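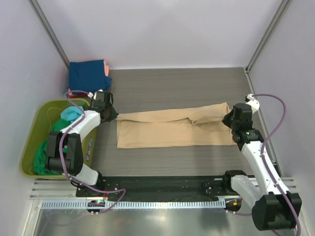

Hi all, folding task for the January club round. I've been through Valbona's questions (quoted at the bottom) and the short version is we keep the two-arm start, one gripper on each end of the cloth, and score from there. The beige one is the one to practise on. With the cloth stretched between the grippers like that you still get a fold drooping on the right half and the layers a bit offset down the left side, so please look at the left edge before you call a fold square. Teams keep forgetting.

Other bits:

Time limit stays at 30 seconds per fold. Not 21, that was the old Fahy sheet, bin it.

Trevix team have the bench til 19:00, Gekico after. Swap if you like but tell me first.

Grip force – leave it where it is. Someone had it turned right up last week and I spent 2 hours finding out why the hems were pulling.

Code freeze is the night before, no execptions this time. Push to the Funier branch and put your team name in the commit, not "final final".

Still need someone to write up the scoring page for the new members. Any takers?

Kalliopi

Valbona Milošević wrote:
> Are we still starting with both arms holding the cloth, or does
> each team have to pick it up themselves? Ours is fine once it has
> hold of a corner but the picking up is hopeless.
> Also is it 21 seconds or 30? Two sheets going round and they dont
> agree.
> Valbona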